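Robot Handling, Unit 6: Fault Analysis
Handout 3: The sorting cell that "passed"
Instructor: Zineb Abdelaziz

Read this before lab. Bring the Kabbaj incident form, blank.

1. What was claimed

The Nandska sorting exercise asks an arm to take drink containers off a table and drop each one in the correct receptacle. The summary sheet handed in last January says the task was "solved" after 617 runs. I would like you to stop at the word "solved." The sheet does not say how a run was scored, who scored it, or what happened to runs the operator halted by hand.

Fouad Kettani went back through the logs and found 27 runs marked as successes in which the gripper closed, lifted, and reported a hold, with no container in it. The software had inferred the hold from finger position. The fingers are flexible. They stop short of fully closed for several reasons, and a can is only one of them.

2. The setup

Bottles and cans share the table, with the two receptacles toward the back and tape markers on the surface. Compare the heights of the containers and look at the can lids. 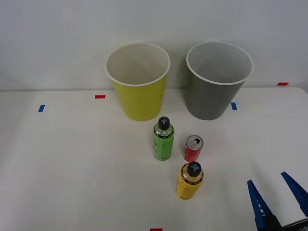
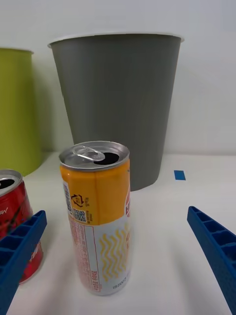
3. What went wrong

The fault report lists "slip." Slip is a result. I don't accept it as a cause, and neither should you. Candidates we will argue about in lab:

a) Grip height. One preset was used for bottles and cans alike. A short can gives the fingers much less to work with.
b) Opened cans. A can with its tab pulled has lost whatever stiffness the pressure gave it. Grip force was tuned on sealed ones.
c) Neighbors. When containers stand close together, a finger can push one while reaching for the next. The log has no entry for this.
d) The hold signal, as described in section 1.

My money is on (d) hiding (a). Kettani prefers (b). Neither of us has proved anything yet.

4. The safety part

In 13 runs the operator reached in to right a fallen can while the arm was paused. Paused is a software state. The motors were still powered, and the arm would resume on one keystroke. No one was hurt, and the sheet treats that as evidence the procedure was fine. It is evidence of very little.

Lab rule: emergency stop pressed, light confirmed, then hands in.

5. For next time

Write one page. Pick a candidate from section 3 and describe a test that could prove you wrong. "Run it 2,000 more times" is not a test unless you say what you would be looking for. The Tridska log viewer is on the lab machines; ignore its green "OK" column.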